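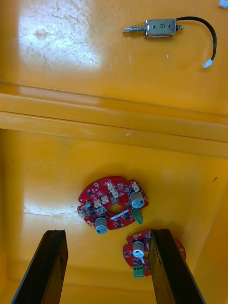
Figure 4. Wrist view at the start of a pick, both fingers in view.

4.2 Grasp proposals from the wrist view

Our planner, Tido, keeps perception and motion in one loop that closes every time a new wrist image arrives. We started out with a more traditional split, where a fixed overhead view found every part once and the arm then moved blind, and we were surprised by how much better the close view did, even with a much simpler detector behind it. Small electrical parts are a wonderful test for this. A solenoid like the one in Figure 4 has a rectangular steel body that is easy to box in, but a plunger and return spring stick out on one side and a cable arcs away on the other, so the center of the full outline is a poor place to grip. Tido therefore scores candidate grasps on the rigid body alone and treats the cable as something to stay clear of. The yellow surface adds its own trouble: glare and fine scratches both produce strong edges, and our first edge-based proposals loved them.

To separate real part boundaries from surface marks we train a small segmentation head, which we call Caputo, on 2190 hand-labeled wrist images. It predicts four classes: rigid body, flexible attachment, support surface, and gripper. The gripper class turned out to be more useful than we expected. With the fingers labeled, Tido can mask them out before scoring, and it can also check that the commanded opening agrees with what the image shows. When the two disagree by more than a set margin, the loop pauses and asks for a fresh image. This check caught two calibration bugs in our own code during May, both of them sign errors in the wrist transform.

Height changes inside the tray needed separate handling. Parts may rest on the upper surface or on the lower floor, with a molded ledge between them, and a grasp that is fine on one level can drive a fingertip into the ledge on the other. Caputo does not estimate depth. We instead give Tido a coarse model of the tray, register it to the image using the long straight edges of the ledge, and assign each segmented body to a level. Registration runs in the background and is refreshed after every move. A body that straddles the two levels is put aside until everything else has been tried.

We ran the full loop on the Torkarano bench for 952 pick attempts, of which 667 used the level assignment described above and the rest used a flat-floor model for comparison. Both settings shared the same weights and the same motion limits. Each new image triggers up to 200 candidate grasps, scored in one batch, and only the best is passed on to Stodum, our trajectory layer. Stodum is free to reject it, in which case the next candidate is tried without waiting for another image. We like this arrangement a lot, as it let us rewrite the scoring code several times without touching the motion code at all.

Results for the two settings are given in Section 5, along with the failure cases. Most of the interesting ones involve cables lying across a neighboring part, where the segmentation is correct but the order of picks is wrong.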